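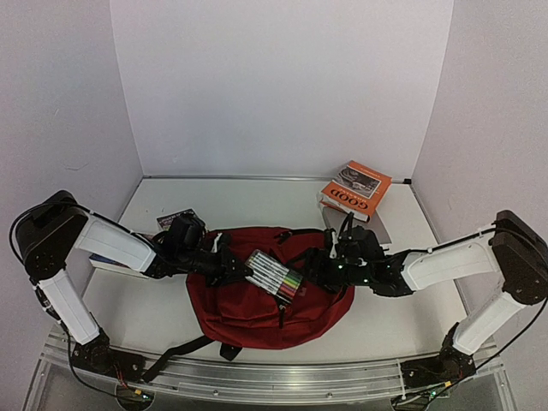
Red backpack and markers, Saturday morning.

A small thread about my blog, because it passed 3000 visits this week and I want to write down what I learned before I forget it.

I started it in September. The name is Sopacua, and I write there about walks and small cafes in Trestenia. In the first month I had 53 readers, and I think many of them were me on my phone.

The post that people read most is the one on the bus from Celtham to Pisetholm. I wrote it in one evening and did not even check the spelling. My long post about the old harbour, which took me two weeks, has 90 views in total.

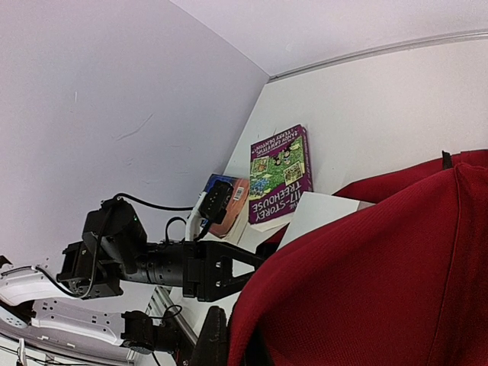 How often do you post?
Once a week, mostly on Saturday before lunch. When I tried three times a week the posts became very short and I was tired of it.

Comments are still few. I answer every one, sometimes a day late, as I want to read my English again before I press send.

I have also moved the archive to the side menu. Before, it was at the bottom of the page and a reader wrote to me that she could not find the Celtham posts at all. She was right, I could not find them on my phone either.

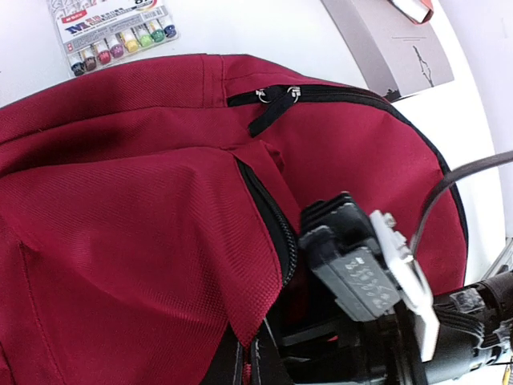 The next job is the tags. I have 50 of them and many are used only one time. "Bus" and "buses" are two different tags, and so are "cafe" and "coffee place". I will join these first and then see what is left.

If you keep a blog with a lot of old posts, please tell me how you do your tags. Do you change the old posts too, or only the new ones?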